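Folding T-shirts to a fixed width

Posted Tuesday, July, by the author of Shelf Depth
Print this post | E-mail this post

The drawers in my bedroom dresser are Gokance units with an inside depth of 16 inches and an inside height a little under 7. For years I folded shirts in the usual store style, a flat square with the collar on top, and stacked them. A stack of flat squares has one accessible shirt. The rest have to be lifted, and lifting shifts the stack.

In July I refolded everything so that the shirts stand on edge, in rows running front to back. The method is common and I claim no part of it. What I have not found written down is how to pick the width, so these are my notes.

Lay the shirt face down. Fold one side in toward the center, then turn the sleeve back on itself so that it stays inside the strip. Repeat with the other side. The result is a long rectangle, which is then folded from the hem up in halves or thirds until it will stand.
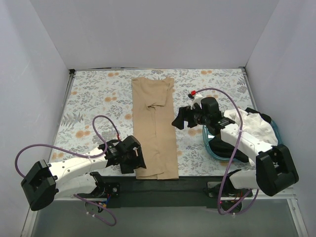
Width is set by the first fold and cannot be corrected later without opening the shirt. I started at 8 inches, giving two rows in a drawer 16 inches across, and the rows jammed. Seven and a half works. The sleeve is the usual source of error, and it shows at the strip stage: on the tan shirt the short sleeve is folded over near the top and leaves a small flap with creases around it, while the lower part lies flat. A flap like that adds thickness at one end only, so the finished bundle leans. I smooth the sleeve by hand before going further. The bottom hem is slightly uneven too, but an uneven hem ends up inside the bundle if the last fold is made from the collar end, and I ignore it.

Surface matters more than I expected. On a bare varnished table jersey slides during the second side fold. A cloth under it gives enough grip. A bed is too soft, and the fold line wanders.

Fabric weight changes the final step. Heavy cotton stands after being folded in thirds. Thin shirts, including the Diditz undershirts I buy in packs, need halves and then thirds, or they slump when a neighbor is removed. I keep the two weights in separate rows.

Capacity, one drawer:

Flat stacks: 17 shirts
On edge, heavy cotton: 20
On edge, thin: 23

I tried a Usix spring divider between the rows. It takes up half an inch and the rows hold themselves up when the drawer is full, so it has gone to the sock drawer. With the drawer less than two thirds full I would put it back.

Long sleeves are a separate problem. The sleeve has to double back twice and I have not settled on a width.

Print this post | E-mail this post

Recent posts
Kurian shelf brackets, six months on
Relining a drawer with plain paper
Sock drawer measurements
Which hangers fit a shallow closet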